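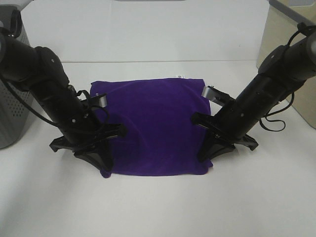
Devatville, April

Datasets > Household > Textiles > Kakska shop cards

Search this collection Go

Kakska shop cards, version 2

README. Read the part on missing values before you load anything, please. Most of the mail I get is about missing values.

What it is

Typed-up stock cards from the Kakska fabric shop in Devatville. 3,000 cards, one row per card. The shop sold towels, bath mats, curtain fabric, remnants by weight, and a good deal of velvet. Each time a bolt or a bundle came in somebody filled out a card by hand and pinned it to the shelf. When the stuff sold out the card went in a drawer. Nothing was ever thrown away. Good for us, bad for the drawers.

The cards got typed by Sharon Mosoti and Tatu Lukumay. I (Valdemar) did the cleanup and this file. Caroline Nyanda checked the color words, more on that below.

Files

cards.csv - the main table
colors.csv - color words as written, matched to plain color words
suppliers.csv - supplier names, all spellings
notes.txt - the free text from the backs, one block per card, card id on the line above
changes.txt - what changed since version one

All files are UTF-8. Commas as separators, double quotes around anything with a comma in it. If your spreadsheet mangles the name Taşdemir you opened it with the wrong encoding. Close without saving, import again, pick UTF-8.

Columns in cards.csv

card_id: text. Our own id, not the shop's. The shop reused its numbers.

shop_no: whatever was written in the top corner. Not unique. Don't join on it. Really don't.

kind: towel, mat, curtain, velvet, remnant, other. We assigned this from the description line. "Other" is mostly ribbon and zippers.

descr: description line exactly as written, spelling and all.

color_raw: as written.

color_plain: from colors.csv.

supplier_raw: as written.

supplier: cleaned. Empty if we couldn't tell.

unit: yard, piece, bundle, pound. The shop switched between these whenever it felt like it. A towel can be a piece or part of a bundle, a remnant can be pieces or pounds.

qty_in: quantity received, in whatever unit says.

qty_left: last number on the card before it went in the drawer. Usually zero, or a line drawn through everything, which we typed as zero.

care: care instructions if the card had any. Free text.

back: yes or no, is there writing on the back. If yes look in notes.txt.

typed_by: SM or TL.

Missing values

Three kinds and they aren't the same.

Empty cell = nothing was written there.

The word UNREAD = something was written and we couldn't make it out. Water, ink, handwriting.

The word CUT = part of the card is gone. One drawer had cards trimmed to fit, so the bottom line is missing on those, and that's the line with qty_left. Please do not fill these with zero. Version one did fill them with zero. Sorry. If you have version one, get rid of it.

Sorting

Rows are in drawer order, top drawer first. I kept it that way on purpose. Cards that sat together in a drawer often came in together, so neighbors are worth something. If you sort the table, keep a copy of the orignal order first, there's no column for it.

Colors

The biggest headache. The shop wrote purple as purple, violet, plum, grape, royal, "dk. lilac", eggplant and once as "the Sunday one". Same for blue and for anything between cream and tan. colors.csv has every color word found on the cards and a plain word next to it. Caroline went through all of them and she and I argued about maroon for most of a Wednesday. Maroon is red in this file. If you want it brown change it, that's what the table is for.

Velvet makes it worse. The same bolt looks lighter or darker depending on which way you brush the pile, and I'm fairly sure a few bolts were carded twice under two color words for just that reason. Look for neighbors with the same supplier, same unit, same quantity. I did not merge these. Couldn't prove it. 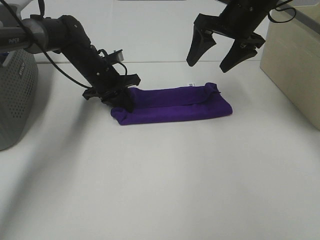 Two-word colors ("rose gray", "green black") are matched on the second word. Except when the second word is "ish". Yes that happens.

Patterns are not colors. Stripes, checks, florals stay in descr. If a card said only "striped" then color_raw is empty and so is color_plain.

Suppliers

Lots of small ones, a couple that come up all the time. Bridano sent mostly towels and mats. Taşdemir sent velvet and curtain fabric, and gets spelled every possible way: Tasdemir, Tas Demir, Tashdemir, "T.", "the T. people". All of them go to Taşdemir in the cleaned column, apart from plain "T." on towel cards, where it could be somebody else. Those are left empty.

A supplier name is what the shop wrote down. Doesn't mean they made it. Could be a middleman, could be whoever drove the van. Don't write "manufactured by" in your paper based on this.

Care text

Only some cards have it. Sounds like the person at the counter copied it off the label sewn into the goods, then added their own opinion. So you get "wash cold" followed by "they say cold, warm is fine". Typed as is, both halves. For velvet the usual advice on the cards is: steam from the back, don't press, hang or roll it, folding leaves a line. For towels: no softener the first few washes. I left all of this alone and I'm not vouching for any of it. Ask before you try it on something you like.

Symbols drawn by hand (little tubs, triangles) are typed in square brackets, like [tub] or [triangle crossed out]. There was one we couldn't identify and it's [symbol].

Notes on the backs

Mostly arithmetic. Some phone messages. Some holds: "keep for the wedding lady", "short piece, ask half". Josphat Bakilana, who worked the counter for years, read through the whole file before release and took out customer names and phone numbers, replaced with [name] and [phone]. He left in first names of people who worked in the shop, with their ok. If you find something that should've been taken out, write to me and don't post it.

Up to 40 notes are in more than one language. Not translated. Typed as well as we could. The language isn't marked, I meant to add a column and didnt get to it.

How it was typed

Straight from the cards at a table in the back of the shop. No scanning of any kind, so there are no scans to ask for. The cards are back in their drawers. Each person did whole drawers. Then they swapped and read a part of the other's rows against the cards, fixed what they found, made a note in changes.txt.

Habits to watch for. Sharon typed fractions as decimals, Tatu typed them as fractions. I converted Tatu's. If a quantity looks strange and typed_by is TL, it might be my conversion and not his typing. The raw string is not kept, which I regret.

Also, sevens and ones. One person at the shop wrote them nearly the same. Assume some are wrong.

What it's good for

Spelling variation. Color naming in everyday use. Teaching people to clean a messy table, Caroline has used it for that and the class seemed to survive. Small-shop history if you're careful with it.

What it's not good for

Prices. There aren't any. The shop kept prices in a separate book and we don't have the book.

Sales over time. Cards have no dates, or they have a day and no year. We dropped the day. Drawer order is a hint about sequence and nothing stronger.

Anything about what people in general buy. It's one shop. One owner's taste, heavy on velvet.

Known problems

- Some bath mats are under towel. Description said "bath" and nothing else.
- Remnants in bundles have a quantity of one, no matter how much was in the bundle.
- A few ribbon cards have qty_left bigger than qty_in. Returns, probably, or somebody added stock on an old card.
- Curly quotes in notes.txt in the last drawer. Straight ones everywhere else.
- "Yd" and "yds" both became yard. "Y" became yard too, except on color lines where it's yellow. Check those if it matters to you.

Changes since version one

CUT and UNREAD split into two. They used to be one thing and then zero on top of it, see above.
color_plain added.
Supplier cleanup redone from scratch.
Typos of ours fixed where we caught them. The shop's typos stay.
Row count is still 3,000, nothing added or removed.

Using it

Free to use, share, change. Say where it came from: Kakska shop cards, version 2, typed by Mosoti and Lukumay. Don't use the shop's name to sell anything, the family asked for that and it's a fair ask.

Fixes

Send me the card_id, the column, what it says now and what it should say. One per line is plenty. No need for a long mail. I can get to the drawers most weeks, so if it's a question of what's realy on the card, I can go look. Answers may be slow in April, the shop does its stock count then and the back table is taken.

Still to do: language column, the ribbon cards, a second look at maroon.

V. Egilsson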